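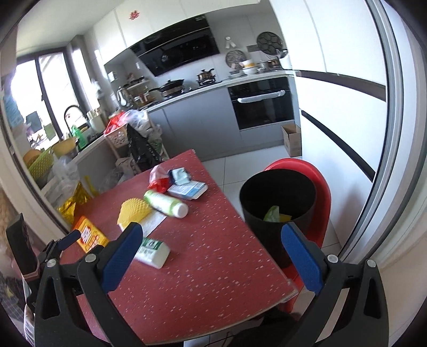 Visit report: hand-held gripper recording at Altent

Category: Site visits / Teaching by demonstration

May | By the automation desk

Altent records household tasks for robot training in ordinary kitchens and at a small workshop. I spent a morning at a kitchen session and the afternoon at the workshop, where the same tasks are done by remote control. The purpose of the visit was to compare the two methods for a client who wants an arm to clear and sort small packaged goods.

Kitchen session

The tool is a black gripper carried in one hand. It has two jaw arms with openings cut through them, and each arm ends in a finger padded with blue rubber. A camera on the tool looks out past the fingers, so the recording shows what the jaws are about to close on and whatever lies behind it. No robot is present. The operator opens and closes the jaws by hand, and the motion of the tool is worked out later from the video and a motion sensor.

The task was table clearing. The table is red with small white flecks, and the goods on it included a yellow sponge, a white bottle with a light green top half lying on its side, a white box with a green label and several packets. A black waste bin stood beside the table. The operator's instruction sheet ran to one page. Start with the jaws open and the table in view. Approach at a steady speed. Close, lift, move, release, withdraw. Stop the recording before touching anything with the free hand.

Altent asks for a pause of 2 seconds with the jaws open at the start of each take. The software uses this to set its zero point, and takes without it are thrown out. I was allowed to try the tool and lost my first take this way.

Soft goods gave the most trouble. A packet has to be pinched at an edge, and the beginner's habit is to press down on the middle, where the fingers slide over the film. The bottle was easier than I expected. The sponge is a poor test object, as almost any grip will hold it.

The room is left as the household keeps it. Window light is not blocked and the worktops are not cleared. Altent's view is that a model trained on bare tables fails in a used kitchen. I agree in principle, though I would have liked to see a comparison. None was on hand.

Workshop session

In the afternoon the same clearing task was run on a Muller arm, driven from a leader arm of the same proportions at the next bench. The operator moves the leader and the Muller copies it. There is a short but noticeable lag. The operator feels no contact force and has to judge it by eye, and this slows down the final part of every grasp.

The recordings are cleaner. Joint positions come straight from the arm, so nothing has to be estimated from video, and a movement the arm cannot make never gets into the data. With the hand-held tool it can, and a filtering step removes takes that would ask for an impossible wrist angle. The filter is supplied by Triler.

Figures given on the day

Hand-held takes recorded for this task: 3,715
Hand-held takes kept after filtering: 2,520
Remote-control takes recorded: 229

The staff put most of the losses down to tracking failure, chiefly where the tool was swung quickly towards a blank surface. Missing pauses came next. I was not given a breakdown. The remote-control figure had not been filtered, so the two methods should not be compared on yield from these numbers.

Points for the client

The hand-held method suits a task with many different objects and rooms. Training an operator takes one morning. The arm that will finally do the work must carry fingers of the same shape and padding, and a camera at the same angle. The client's present Ansari fingers are narrower and unpadded, and would have to be changed.

Remote control suits the close work at the end of a task, such as setting a box square in a tray. It needs the arm, the bench and a trained operator for the whole session.

Still to be answered by Altent: the wear life of the finger pads, and whether takes made with worn pads are marked in the data. I have asked for both in writing.

Contact the automation desk | All visit reports | Back to top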